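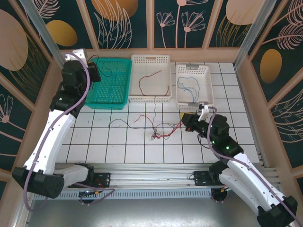 Two-arm cell for sorting wires – what happens to the people on the bench?

Posted by Zoila Mosquera, 2018-08-24

Hi all, first post! I lead the kitting bench at a small harness shop. We get offcuts and returned leads in mixed bundles, and my crew untangles them and sorts them by color into baskets before they go back to stock. Management wants to try a cell with two robot arms for the sorting, and I'm the one who has to explain it to the bench on Monday.

I'm really excited about it, to be truthful. My wrists have been doing this job for years! But two of my people are already asking if they should be looking for other work, and I don't have a good answer. Has anyone here gone through this with wires or anything else floppy? What did your people end up doing all day? And does it cope with a real knot, or only with nice separate pieces laid out for a demo?

We do up to 386 bundles a week, if that helps.

Ginette Boyer

Oh, I love this topic! We've had a two-arm cell at Tessier since April, on cable ends and short jumpers, so pretty close to yours.

Knots first. Ours is good at the easy layer, where one arm can get hold of a loose end and carry it to the right basket. When the pile gets tight in the middle it slows way down, and sometimes it tugs at the same strand three times and gives up. We set it to stop after 90 seconds without progress and turn on a light, and then somebody goes over, opens the door, loosens the clump by hand and restarts it. On a bad morning that's a lot of walking. Put the cell close to the bench! We had ours across the aisle for the first month and everybody hated it.

Dark colors were a headache too. Black and dark gray kept getting swapped until we changed the lamp over the floor.

As for the people, we were four on sorting and we're still four, but the day looks different. One person minds the cell and the others moved to crimping and inspection, and we trade places every 2 hours. Gilles Joly, who used to be the fastest sorter we had, is now the one who teaches new pickups to it, and he's wonderful at it because he knows which end of a tangle to pull. That knowledge is worth a lot and your managers may not know they have it. Ask for the training hours in writing, and ask for the pay grade to be looked at as well – ours took far too long.

One thing I'd do over: we weren't told how the pick counts would be used. People thought they were being raced against the machine. Say on day one who sees those numbers.

And keep some hand sorting going. Rush orders still come to the bench and I think we'd get rusty.

Davix

robots dont do wires. get better bins and stop the returns being thrown in loose

Eugénie Gilbert

Davix is a bit gruff but has a point about the loose returns. Tying each bundle once before it goes in the tote helped us more than I expected, with or without a robot.

I'm in packing, so take this with a grain of salt, but what worked for us was letting the crew pick the basket layout and the stop rules themselves. They spent an afternoon moving things around and by the end they were giving the arms nicknames! The two people who were most worried got the first training slots. One of them stayed with it, the other tried it for a few weeks and asked to go to shipping, and both were fine with how it went.

Zoila, please come back and tell us how Monday goes. I'd bring coffee and leave plenty of time for the pay questions.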